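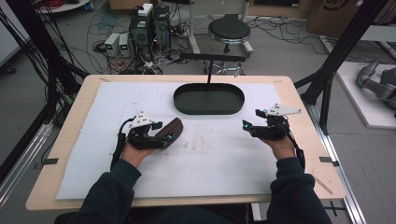 Table dressing quotes for weddings. I've now read far too many of them and I have some doubts to share, so this will be a long thread. First doubt: white. Every package going is white runners, white underlay, white something on every surface. White felt picks up greyish smudges and scuffs in the middle, exactly where everyone's hands go, like the mat on that table, and the cut edges fray a bit too. Now put that under gravy and an uncle.

Background for anyone new. We're getting married in October at Gisarau, which is a barn with a nice roof. 58 guests. The barn comes with tables and chairs. It does not come with anything on the tables, and it turns out to be the anything that costs.

(I say "comes with". The chairs are included if you like the folding ones. There are nicer chairs. You can guess.)

The venue has a list of suppliers. On the tour this was described as "people we love working with". In the contract it's "approved suppliers". Those are two different ideas and I asked which one applied. Answer: "a bit of both!"

I then asked whether a supplier pays to be on the list. Got a very warm email back that covered parking, the sunset, and how well the suppliers know the space. Read it twice. My question isn't answered in it anywhere.

I'm not saying money changes hands. I don't know. I'm saying it's a yes or no question and I got three paragraphs about the sunset.

So, Firero. They're the hire firm on the list for linens and table bits. Their quote was 1,308 pounds for the "Classic Table Story". I would like a table. I'd be fine if it had no story.

What's in a Table Story: cloths, napkins, runners, a felt underlay "for softness", glass holders for candles, and a small easel to put the table number on. Candles not included. I checked. It's holders for candles you bring yourself.

I rang to ask what the underlay does. Softness, they said. Of what? The table. Has any of you ever left a wedding and said the table was hard

To be fair, a friend who used to do catering tells me an underlay stops plates clattering and stops the cloth sliding about. Fine, good, that's a reason. Put that on the website in place of "softness" and I'd have moaned a lot less.

Then the real quote arrived. Same package, same 58 people, same barn. 1,959.

That's very nearly half as much again. I went through the two side by side with a pen.

Delivery was on the second one. Collection was on it as a separate line, as if there were some version of this where they deliver the cloths and we just keep them.

"Styling attendance" was on it. That means someone puts the cloths on the tables. I asked if we could put our own cloths on our own tables. We can! But then the damage waiver doesn't apply.

The damage waiver is my favourite. You pay it up front and it covers "normal marks". Wine isn't a normal mark. Candle wax isn't a normal mark. Neither is "food dye or sauce". I asked for a normal mark and was told "light dust".

So you pay extra in case of light dust, at a dinner, in a barn.

A few of you asked what happens without the waiver. You pay replacement cost for each item that comes back marked. I asked for the replacement costs in writing and they did send them, quickly and politely, so credit where it's due. The napkins are priced as though they were woven by monks.

And who decides if something's marked? They do, after it's gone back to them. I asked if we'd get photos. "On request." I've requested them now, months in advance, in an email, and I suggest you do the same with whoever you're using.

The other thing worth asking: was it marked when it arrived? White hire linen has been to a lot of weddings before yours. Somebody should look at it in daylight before it goes on the table – and that somebody shouldn't work for the hire firm.

Now, planning apps. I was told to put everything into Zotik because it would "keep me on budget". I have a budget. It's a number in a notebook. I wanted to see what the app would add.

What it added was categories. I typed in our total and it shared it out across things I'd never planned to buy. There was a slice for "guest experience". There was a slice for "exit". I am going to leave by the door.

When I set "exit" to zero it asked if I was sure. When I set "tables" lower than its suggestion it told me couples like us usually spend more. Like us how? It knows our date and a headcount.

I looked for where that figure comes from and couldn't find it on any help page. Could be real data. Could be what the advertisers would like to be true. No way of telling from where I'm sitting, so I'm treating it as decoration.

I did keep the guest list bit. The guest list bit is good. It's a spreadsheet with a hat on but it's good.

Someone's replied "just get a planner, they get trade discounts". OK. We had a free call with Savolainen, who do the full planning thing, and they were nice, and I'd happily have a drink with them.

I asked about the trade discounts. Yes, they get them. Do they pass them on? "We reinvest them in the overall experience of your day." I asked if that was a no. There was a pause and then it was a no.

I don't even mind! People should be paid for work. Just tell me what the work costs. If your fee is partly my money coming back round the side through the napkin firm, I'd rather see it on the bill.

Their contract did say they'd deal with the hire firm over any damage claims, and I can see that being worth money to some people. If you hate arguing about napkins, think about it. I'm apparently someone who'll argue about napkins all winter.

Right, the bit where I get told I'm joyless.

I'm not against nice tables. I've sat at beautiful ones. My cousin's had great jugs of cow parsley down the middle and it was lovely. What was under the jugs? No idea. Could have been newspaper.

I've asked several people what was on the tables at the last wedding they went to. They remember the food if it was late. They remember who they got sat beside. One remembered a cheese. I've yet to meet the person who remembers a runner.

The reply to this from suppliers is always "you'd notice if it wasn't there". Maybe. That's a very handy argument though, as it works for anything at all. You'd notice if there wasn't a harpist. Would I?

And "it's only once" – I've heard this from the venue, the hire firm, the app (in a notification, at 7am) and a woman selling me shoes. It's only once for me. It's every weekend for them, and they've had plenty of practice at saying it.

What we've ended up doing, as several of you asked:

We turned down the package and asked Firero for plain cloths only. They said they don't split packages. We said fine, thanks anyway. Next morning they could split packages.

So, plain cloths from them, oatmeal coloured, not white. Same hire price as the white. I asked why so few people choose it and was told it "doesn't photograph as clean". It also doesn't show the gravy, so I'm happy.

No runners. No easels. Table numbers will be written on card and leaned against something. If 58 adults can't find their table in one room of a barn then the easel wasn't going to save us.

Napkins are paper, the thick sort. My mum has views about this. I've noted the views.

Underlay: none. The tables are solid wood and the plates can clatter. If it's loud I'll come back here and admit it.

Still no clear answer from Gisarau about the approved list. They've agreed in writing that we can bring our own candles, "subject to the candle policy". I've asked to see the candle policy. I don't believe there was one last week.

Five things I'd ask any hire firm before paying, and then I'll stop:

Is delivery and collection in that price, both ways?

What counts as a mark, and who looks?

Will you send photos of anything you charge for, and how soon?

Can I have the bits I want without the rest of the package?

What's the total I will have paid you by the end, as one number, in an email? (If they'll only say it over the phone, write it down and email it to them yourself. Ask them to confirm.)

Oh, and a few suppliers have messaged to say not all hire firms are like this. I believe you. Put your delivery charge on your website and I'll believe you a bit more.

Someone's asking about chair covers. We aren't having chair covers. I had a quote for chair covers. It's going to need its own thread.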